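Buying at Orkudholm: your questions answered
Updated in March by Dezső Barta

Is anything still available?
Yes! The first phase of Orkudholm is 104 homes, a mix of terraces, semis and a handful of flats over the shops on Partington Lane. Plenty are spoken for, but we release more each month, so do ring even if the one you had your heart set on has gone.

What will I need to pay to reserve?
A reservation fee of £500, which comes off the price when you complete. Change your mind in the first fortnight and you'll get all of it back, no awkward questions (people's lives do change, and we'd much sooner you were sure).

How far is it to the station?
A pleasant walk along the old mill stream, or you can hop on the 126 bus, which stops by the main entrance and goes on into town. The path is lit the whole way and wide enough for a double buggy.

Can I choose my own kitchen?
You can, as long as we hear from you before the plastering starts. Cupboard doors, worktops and handles are all up for discussion, and our fitters at Dallamano are very patient with people who bring seventeen swatches along. Ovens and hobs come as standard, and there's a double socket above every stretch of worktop.

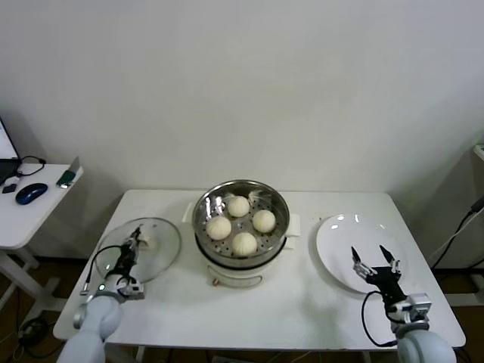 Petro Dovhaniuk wrote to us after moving in that he wished he'd asked for the larder cupboard at the start, as adding it later meant moving a radiator. We've put the larder on the first page of the choices booklet now, so thank you, Petro!

Is there a yearly charge?
There is. It's £157 a year for each house and covers the green, the hedges and the play area. Flats pay a little more towards the shared stairs and the lift, and we'll gladly send you the full breakdown.

Are pets allowed?
Of course, and the meadow is lovely for dogs. Flat owners just need to drop us a line first.

Contact the Orkudholm sales office | © Ollo Homes | Back to top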